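Signe Halvorsen
Saturday, February 28, 2026

A thread on raising your prices when you work for yourself, from a person who put it off for nearly 60 weeks.
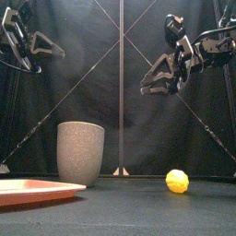 Two grippers, both open.

1/ I run a one-woman consulting business. I help small firms sort out how they plan their work. You would think such a person would have a plan for her own rates. She had a sticky note that said "rates??" and it had lost its stick.

2/ My hourly price had been the same since I named the company Halvorsen, a branding process that took me as long as it takes to read my own driver's license.

3/ The way I found out I was too cheap: a prospect at Pellden read my proposal, wrote back "great, go ahead" inside of four minutes, and then asked if that was the price for the first week. It was the price for the whole project.

4/ I said yes, the whole project, in a bright voice. Then I went and stood in the pantry for a while.

5/ So I did what everyone does, and asked other consultants what they charge. Consultants will tell you about their divorces, their knees and their tax trouble. Ask for a number and they say "it depends on the value" and look at the door.

6/ Mika finally gave me one. Mika does bookkeeping for design studios and has no patience for mystery. The number was a lot higher than mine. I asked how clients took it. "They pay it," Mika said, and went back to lunch.

7/ Next came the email to existing clients. My first draft was 433 words long. It covered inflation, my health insurance, the history of our relationship and, for reasons I can't rebuild now, the new printer.

8/ Mika cut it to 2 sentences. New rate, start date. Thanks for the work, let me know if you have questions.

9/ I put back one "unfortunately." Mika took it out again. I put in a "just." We had a short talk about "just."

10/ I sent it on a morning when I had a dentist appointment right after, which I recommend. It's hard to refresh your inbox with both hands gripping the chair.

11/ Results, for those who like results. Most clients said "thanks, noted." One said she'd wondered when I'd get around to it. I would have loved to hear that any time in the previous year, but fine.

12/ I lost 2 of them. One was a client I dreaded so much that I had a special cup of tea for after our calls. The other I liked, and I was sorry, and I sent him the names of a couple of people who charge less and are good.

13/ That second one still stings a bit. I'd be suspicious of any thread where it didn't. People who tell you they raised their rates and only lost the bad clients have either been very lucky or are selling a course.

14/ Plandura stayed, with conditions. They wanted the old price through July, as they'd already set their budget. I said okay and put the end date in writing. Old me would have said okay and then waited for them to bring it up, sometime around my retirement.

15/ Stuff I'd do differently: give more notice. I gave a month and a couple of clients had to go ask their finance person, and finance people do not enjoy surprises. Six weeks would have been kinder.

16/ Also I'd have quoted the new rate to new people first, before touching the old clients. Strangers have no idea what you used to charge. I worked this out after I'd already sent the email, while getting a filling.

17/ And I'd stop saying the number as if it were a question. I practiced in the car. "My rate is this." Full stop, mouth closed. The silence after it is awful – I once filled it by offering a discount before the other person had finished writing the number down.

18/ Someone's going to ask what the new rate is. It depends on the value. (Looks at door.)

19/ Okay, DM me and I'll tell you. Mika would be ashamed of me otherwise.

20/ There's a new note on the monitor with next year's review date on it. I used tape.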